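Guesthouse or chain hotel in Clavville?
Travel Talk > Where to Stay

mapleandrye
Sep 30, 2019
Hi all, we've got four nights in Clavville next June and I keep going back and forth. The Hotel Vaněk is 188 a night with breakfast, and the Grindent by the station is cheaper but breakfast is extra. We'll have one car and two teenagers who eat like horses. Has anyone stayed at either?

tetsuya_hirano
Vaněk, no question. We did five nights and the breakfast alone would take care of your teenagers (eggs to order, and they kept bringing bread!). Parking is 11 a night in the yard behind, so ask for a space when you book – it's tight back there.

potluckpete
Have to disagree with Tetsuya. We were on the street side at the Vaněk and the trams start early. My wife slept with a pillow over her head. The Grindent is plain as toast but it's quiet and check-in took two minutes.

tetsuya_hirano
Well, ask for the yard side then. Plain as toast for four nights sounds grim to me.

Ildiko Szalai
Has anyone mentioned Skulelcombe? It's 35 minutes out on the bus and there are family rooms there for a lot less. We liked being able to walk by the river after dinner. Last bus back is early though, so you'd want your car in the evenings.

potluckpete
45 minutes when we did it, and standing the whole way. I wouldn't do that with teenagers.

Ildiko Szalai
They have a car, Pete!

mapleandrye
Ha, thanks everyone. Leaning toward the Vaněk, yard side. One more thing, what do people do about laundry? We're trying to travel with carry-ons only.

Ildiko Szalai
We never use the hotel service, they charge by the sock. Find a self-service place and take a book. 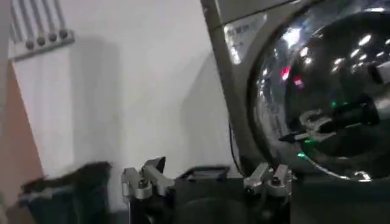 Big front loader, shiny round door

potluckpete
Agree with Ildikó for once. Bring your own detergent, and take coins just in case.

tetsuya_hirano
Or wash shirts in the sink like I do. They dry overnight if you open the window, trams and all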